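Tags: Early learning, Rural schools, Grants

We got word on Monday that the Primau after-school room has its funding for another school year. Posting the details in a thread so parents and neighbors don't have to dig through the board minutes.

The room is in the old district office next to the Meléndez branch library. It has been open for two school years. Before that, kids from the valley side either took the early bus or waited in the cafeteria until somebody could drive them.

The grant comes from the Sodis Fund, which pays for small education projects in towns our size. It covers rent, the part-time reading teacher and snacks. It does not cover transportation. That still comes out of what we raise ourselves.

We have 23 places. Last year we filled them by the second week and kept a waiting list. Families on that list were called first this time, and most said yes.

Hours stay the same. Doors open when the elementary school lets out and close at 6. Friday is shorter – pickup by 5, please. If you're running late, call the room, not the school office. The school office is closed by then.

The age range is changing. We used to start at first grade. From this fall kindergartners can come too, as long as they've turned five. A lot of parents asked for this in the July survey.
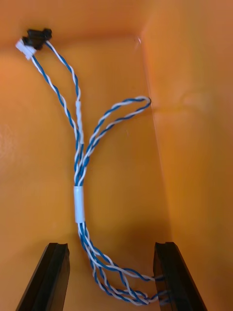
Survey results, for those who asked. We sent out 60 forms and got most of them back. Homework help came out on top again, then reading, then outdoor time. Music was lower than I expected. We'll keep the music hour through winter and look at it again after that.

On the reading side, each child gets time with the teacher every week, either alone or in a pair. The younger ones use the picture sets from the Melard program. The older ones choose their own books from next door. The library has agreed to let us borrow on one group card, so kids don't need their own to take part.

The bus. We have the small one on loan again and it makes 7 stops, same route as last year except that it no longer goes down to the mill. The road there is closed for the bridge work. Mill families should use the stop by the fire station for now.

Cost to families is still zero. There is a form to sign and an emergency contact sheet, and we need both before the first day. Paper copies are at the library desk. Please write down allergies even if you told us last year.

We're holding an open house on Sat 21 September from 10 to noon. Come see the room, meet the reading teacher and hand in your forms. Kids are welcome. Parking is behind the library – the front spaces are for the clinic.

We could still use 2 adults for the Wednesday homework table. You need a background check, which we pay for, and some patience with long division. Reply or send a message if you can do it.

Last updated: the week school started
Contact | © Primau After-School Room | Back to top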